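We switched the hot water over to off-peak in June and I said I'd write up how it went, so I'm getting to it now.

Our last bill before the change was 682 dollars for the quarter, for two adults and a teenager in a three-bedroom place in Plesetti. The hot water was on the same rate as everything else. I'd assumed it was on controlled load because the old owners told us it was. I never checked the meter board.

Karthikeyan Varma from next door is a sparky and had a look over the fence one evening, then came round and had a proper look. There was a second meter position with nothing wired to it. He can't do his own neighbours' jobs under his work arrangement, so he gave me the number for Distine and they booked us in for the following week. It took a bloke a morning. The retailer then needed another 4 weeks to change the tariff, and I rang them twice.

The tank now heats overnight only. It's a 250 litre and we've run out once, when my sister's family stayed and everyone showered after the beach. Otherwise no difference.

The other part was moving what we could to after 10 pm. The dishwasher was easy as it has a delay button. Washing was harder. I'm not hanging out a load at midnight, so most of it now goes on early in the morning, before 7, and gets pegged out with breakfast. In winter that means cold hands. Towels and sheets wait for the weekend.
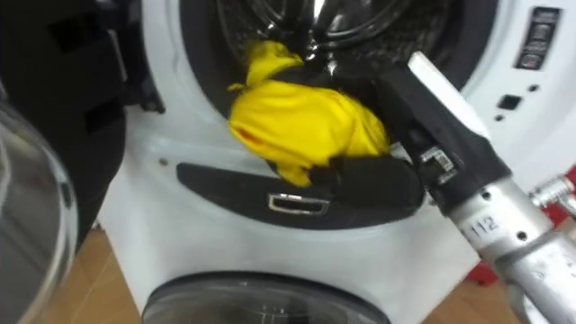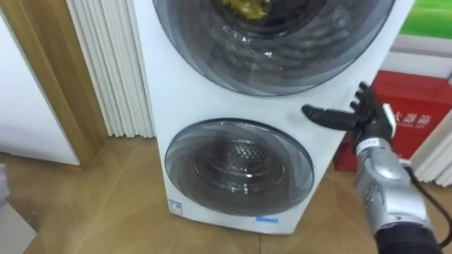
Yellow washing, both photos.

I also started writing the meter reading on the calendar each month. The first full month came in well under the same month last year – I'll put the numbers up when I have a whole quarter to compare. Murthy Street had a power outage in the middle of it as well, so it isn't a perfect test.

Things I'd do differently: check the meter board when you move in, and take a photo of it. Ask the retailer for the tariff change date in writing. Get the tank's sacrificial anode looked at while someone is there, which I forgot to do and will now have to pay a second call-out for.

Next is the pool pump. It's on a timer set by whoever lived here before us and I can't find the manual.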